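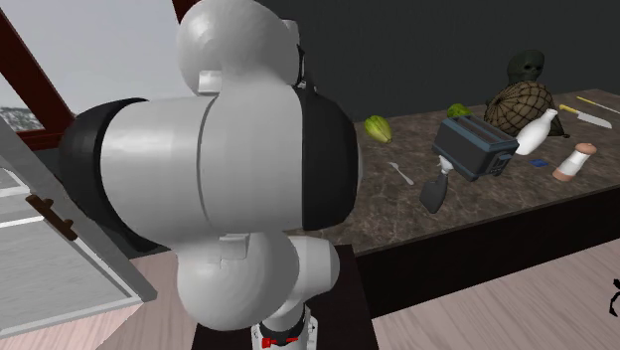
Selecting a Basic Phone for Field Staff: Notes After the Spring Trial

Tuesday, May 22, 2018

Readers of this blog will know that I am responsible for communications equipment at Benkirane, and that my personal views appear on these pages without the endorsement of my employer. Several readers have written to ask how the replacement of our field phones is progressing. The present entry sets out the position as it stands, together with my own recommendation, which has been submitted internally and remains under review.

Background

The handsets now carried by our meter inspectors were purchased under an agreement with Vustalton. They are small keypad phones with removable batteries, and for most of their service life they gave little cause for complaint. The manufacturer ended software support in December. No further security updates have been issued, and the regional carrier has given notice that the older network on which these phones depend will be withdrawn in stages. Replacement is therefore required whether or not the phones themselves are still in working order.

The department considered two approaches. The first was to issue low-cost smartphones from Skenus, running a current version of Android. The second was to issue the Dradus, a keypad phone with 4G calling, a simple browser and a small catalog of applications.

Conduct of the Trial

Each model was issued to a group of 14 inspectors for a period of 6 weeks. Participants were asked to use the assigned phone for all work calls, for the daily schedule and for submitting readings. They were also asked to keep a short written record of any fault or inconvenience. Doaa Ragab supervised the group assigned to the Skenus, and Samah Radwan supervised the group assigned to the Dradus. I am grateful to both for the care they took with the weekly reports, several of which were considerably longer than the form allowed.

Call Quality and Reception

Both models performed acceptably in town. In the valley routes, where coverage has always been poor, the Dradus held calls more reliably. Inspectors reported that the Skenus would often show a signal and then fail to connect. A carrier settings update issued in the fourth week improved matters, although the complaint did not disappear from the reports.

The earpiece of the Dradus is loud and clear. Its ringer is also loud, to the point that two participants requested instructions for lowering it. The relevant setting is found under Profiles and not under Sound, an arrangement I would encourage the manufacturer to reconsider.

Battery Life

The Dradus was charged every third or fourth day by most participants. The Skenus required a charge every night, and inspectors on the longer routes asked for a vehicle charger as well. The cost of those chargers was not included in the original estimate and has now been added to it.

It should be noted that the Skenus battery is sealed. A worn battery means a repair visit and a loan phone. The Dradus battery can be exchanged by the inspector in the office, and spares may be ordered separately.

Entering Readings

On this point the smartphone has a clear advantage. The readings form was designed for a touch screen, and participants in Ms. Ragab's group completed it quickly once the text size had been adjusted. The Dradus opens the same form in its browser, but moving between fields with the directional key is slow, and the confirmation button is placed below the visible part of the page. Ms. Radwan recorded several instances in which an inspector believed a reading had been sent when it was still waiting on the phone.

Our web team has since prepared a plainer version of the form for small screens. I have used it on a Dradus at my desk and found it satisfactory. It was not available during the trial, and no inspector has yet used it on a route.

Updates and Security

Skenus has committed to security updates for two years from the date of first sale. That period began well before our trial, so the useful remainder is shorter than the brochure suggests. Dradus has made no written commitment, but has stated by letter that fixes will be supplied while the model remains in its catalog. I regard neither answer as fully adequate. The Dradus stores far less information, however, and the consequences of a lost phone are correspondingly smaller.

Remote locking is available on both. On the Skenus it worked at the first attempt. On the Dradus it required a text message in a particular format, which was printed incorrectly in the manual supplied to us. The corrected manual is on the dealer's support page.

Recommendation

I have recommended that the Dradus be issued to inspectors on the valley routes and the Skenus to those working in town. A single model for all staff would be easier to administer, and I recognize that colleagues in purchasing would prefer it. The difference in reception is, in my judgment, sufficient to justify the additional work.

The proposal also asks that both models be bought without a long contract. The basic phone market is changing quickly, and I would not wish to commit the department to either supplier beyond the present need.

Correction to an Earlier Entry

In my previous entry I stated that the Dradus accepts a standard-size SIM card. It accepts a micro SIM. Adapters are not suitable, as the tray does not hold them securely. I thank the reader who pointed out the error.

Comments on this entry are open until the end of the month. Questions concerning account numbers or individual phones should be sent to the equipment desk at extension 908 and should not be posted here.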